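Wrapping the Fingers: Tape Tips for Your Tabletop Robot Arm

I get more mail about gripper fingers than about anything else on this site, and that includes the month I wrote about getting candle wax out of a carpet. So many of you have bought (or been given!) one of those tabletop helper arms in the last year, and the same complaint comes up over and over. The thing slips. It picks up a screwdriver, thinks about it, and lets go.

I've had the Brollix arm on my workbench and then on my dining table since March, and I've been trying the Trilta finger wrap kit on it for most of that time. Trilta sent me nothing, I bought it with my own money from Ritinport, and I'll tell you what I like and what I'd change.

What you get in the kit

A roll of white paper-backed grip tape, a little felt squeegee, a packet of alcohol wipes, and a folded sheet of instructions in very small type. Mine was missing the squeegee. I wrote to Ritinport and a new one came in the mail with a nice note from a Hazel Van Dusen in their parts department, who also told me to throw away the wipes and use plain rubbing alcohol on a rag. She was right. The wipes leave something soapy behind and the tape won't stick to it.

Before you start

Power the arm down and unplug it. I mean out of the wall, please. The Brollix has a habit of waking up to check its position and you don't want your thumb in there.

Take off whatever is on the fingers now. If it's the rubber sleeves that came from the factory, roll them down like a sock. If it's old tape, warm it with a hair dryer on low and peel slowly from the tip. Leftover gum comes off with cooking oil, then dish soap, then the alcohol. Let it all dry. I go and have a coffee at this point and so should you.

Lay the fingers' worth of tape out on a cutting board and cut it before you peel the backing. A fresh blade makes a huge difference here. I used a tired old one the first time and the edge looked like a dog had been at it.

Putting it on

Start at the tip and work back toward the mount. Everybody wants to start at the wide end (I did too) and then you get to the tip with a fat little fold that keeps the fingers from closing properly. Go slow, keep the seam on the outside face, and press with the squeegee as you go, about a thumb's width at a time. Leave a sliver of bare finger down by the mount if you can manage it. The instructions say to run the tape right up to the block, and I think that's bad advice!

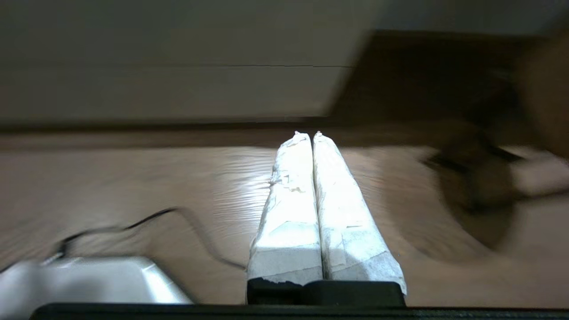 Trilta's tape is a good deal grippier than the plain masking tape I used for ages, and it holds on to smooth handles and glass jars in a way the masking tape never did. Where it falls down is on looks and on edges. It wrinkles if you so much as breathe on it, and a bright lamp shows up every crease. I've stopped minding creases along the length of the finger. Ragged ends are another story, and the bits to look for are like those frayed scraps hanging over the top edge of the black block at the base of the fingers. Trim that sort of thing with nail scissors. The right finger has a torn, uneven end down there too, and an edge like that is where I'd start lifting the old wrap when it's time for a change. The tips are the part I care about most, and they should stay small and pointed, without a wad of tape on the end.

Checking your work

Plug back in, run the open and close a few times with nothing between the fingers, and listen. A papery rustle is fine. A tick or a click means tape is catching somewhere, usually down at the mount, so unplug again and trim.

Then try something soft. I use a rolled-up dish towel, then a wooden spoon, then a jar lid. Keep your grandmother's teacup out of it for a day or two.

While you're there, have a look at your cables. Any lead that shares the table with the arm ought to be clipped to the table edge or taped flat, with the slack tucked behind. A loose loop near the fingers is going to get grabbed sooner or later, and I have the bent connector to prove it.

How long does it last?

The Trilta sheet says 3000 grips. I have no idea who sat there and worked that out. The Brollix keeps its own tally in the settings menu, and my first wrap had done 1248 when the left side began to peel, though to be fair I'd been having it pick up damp sponges, and you're really not supposed to do that. The second wrap has stayed dry and is still going.

Heat seems to be hard on it as well. If your arm lives near the stove or in a sunny window, expect the gum to creep out of the seam and collect fluff. Dab it with a bit of cornstarch and it'll stop being sticky for a while.

Trilta or Pretorius?

Several of you asked, so I tried both. The Pretorius sleeves slide on in a minute, they look much tidier, and you can wash them in the sink. They're also thicker, so small things like screws and buttons are a struggle, and they cost more. If your arm mostly moves mugs and boxes around, get the Pretorius. For sorting hardware, holding a seam while you glue, or anything fiddly, I'd go with the Trilta tape and put up with the wrinkles.

A few odds and ends

Store the roll in a zip bag with the air pressed out, standing on its end.

Don't use fabric tape as a substitute. It frays into threads and the threads wind themselves into the joint.

Wipe the table before you run the arm. Crumbs stick to the wrap and then the wrap sticks to nothing.

If only one finger is worn, change both. I tried getting away with one and everything came up crooked.

Ritinport sells the tape in a 2 pack now without the squeegee, and an old library card does the same job.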